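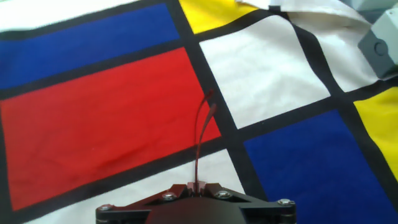
Viltau wrote in after the draft of these notes was circulated, to say that a strongly patterned background must surely make segmentation harder than it needs to be, and that a plain grey mat would let the planner do its job. The remark is a fair one and the talk should open with it. Please read it out in full before the title slide.

Response to the remark. A plain mat does make segmentation easier, and the Baststead stack was tuned on one for its first year. The difficulty appeared when the same software was moved to the Gelleck site, where the benches are cluttered and brightly coloured. The depth filter had come to depend on an even background, and the grasp planner inherited that dependence without any error being raised. Thick black lines and blocks of saturated colour are now part of our regular test conditions.

Slide 2: Structure of the software. Three processes run side by side: perception, planning and control. They share one clock and one message log. Pause here, as visitors often assume that perception runs once at the start of a motion. It runs throughout, and the planner is permitted to discard a path at any point before contact.
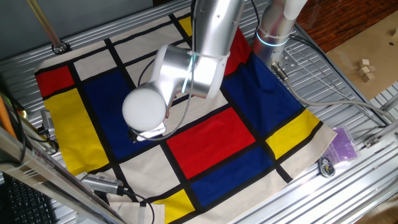
The controller is deliberately the simplest of the three. It accepts a path, checks joint limits and speed, and refuses anything it cannot verify. It does not attempt repairs. Earlier versions did, and the resulting behaviour was very hard to explain from the logs. Mention that the refusal message now names the joint and the limit concerned — this small change was the one most welcomed by operators.

Slide 3: Calibration. Each camera is registered to the base of the arm through a routine called Mwakalinga. The routine takes 37 poses and reports its own residual error at the end. If the residual is above the threshold, the planner will not start. Do not spend long on the mathematics; the appendix has it, and the audience will mostly be people who maintain equipment.

Slide 4: Thin and transparent objects. Eyeglasses remain the most awkward item in our object list. The lenses return little usable depth, and a dark frame can be confused with a printed line. The present approach fits the outline in the colour view and uses depth only for the surface underneath. 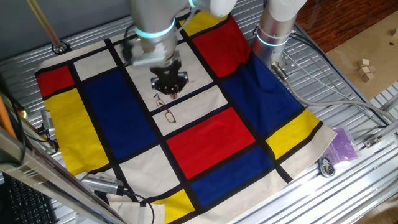
The planner then proposes a grasp at the frame and never at the lenses. Where the outline and the depth reading disagree, the arm holds its position above the object and asks for a second view. Of the 209 logged attempts in the current release, the second view was requested in 37. Give both figures aloud, as the slide shows only the chart.

Slide 5: Tooling. The replay viewer is available to all partner sites. It lets a programmer step through the message log and see what each process knew at a given time. Allow three minutes for the demonstration and keep the recorded version ready in case the network is slow.

Questions. Expect to be asked about licensing and about support for older controllers. Licensing enquiries go to the Baststead office. Older controllers are supported until the next major release, and the list of models is on the last page of the handout.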